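Keep the shoebox or toss it?
Forum: Closets and Storage

dieu_dang_13
My sister swears shoes last longer in the box they came in. I have my doubts. White sneakers, mesh on the upper. Does the cardboard do anything?

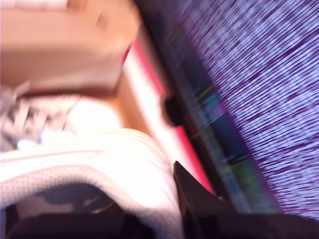
White mesh, dark lining

wichai_p
It does one thing: stacks. Drostitby sells clear bins for that, and I don't trust those either.

eilidh.yule
Disagree. Light yellows white shoes, and a closed lid keeps it off. 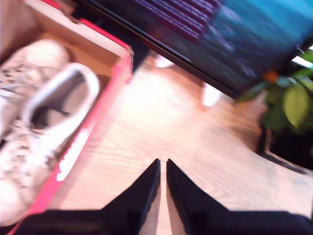 I've kept mine boxed since July and they look fine.

wichai_p
That's one pair in one closet. What would they look like on a shelf? You can't say.

tin_luc
The label is the reason I'd keep it. Size and barcode right on the end, handy for a return or resale.

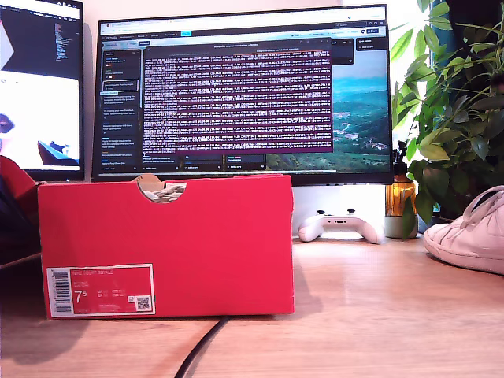

Praltgate wouldn't take my last pair back without the box, and I was only 2 days in.

dieu_dang_13
OK, returns I'll buy. Longer life, still no. And the tissue?

eilidh.yule
Leave it in the toes — it helps them hold their shape.

wichai_p
Says who?

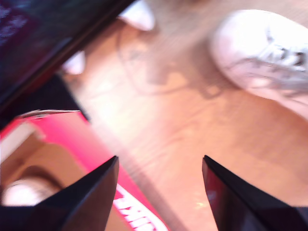 I'd keep the box until the return window closes, then recycle it. I had 5 empties on my closet floor and never opened one.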